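Home | About | Budget Watch | Archive | Contact

Search this site Enter keywords Go

About Flinbridge

Flinbridge reads public college budgets, mostly the parts that get skipped. We started in March with one question: where did the Bandow campus repair money go? We still don't have a full answer. 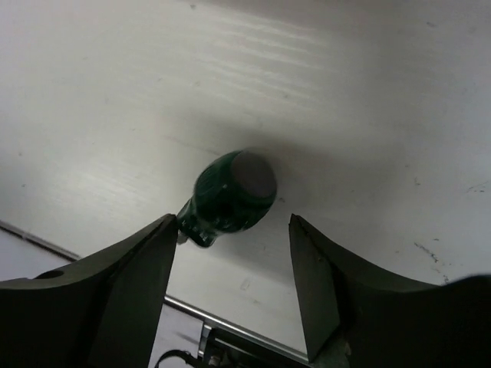 Colleges say they are broke, and lawmakers say they are generous. We doubt both until we see the ledger. A line marked "small supplies" could cover anything, down to a little dark green thing on a pale tabletop, and we ask what it cost anyway.

Our first records request to Rathnayake College brought back 2749 pages and no index. We read them.
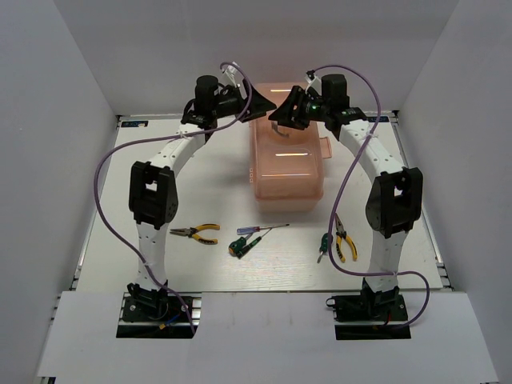
It took 12 weeks. The fee increase sold to students as temporary had been renewed three times, and 400 of them wrote to us after we said so.
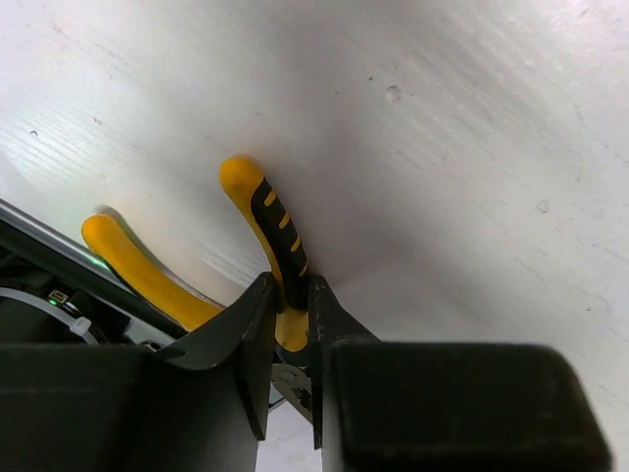
Photo: Flinbridge

We take no money from colleges, parties or unions. The Jorneck Fund pays our rent through a grant that runs 18 months. Check our numbers too.

Page updated 1/1/20

Print this page | E-mail this page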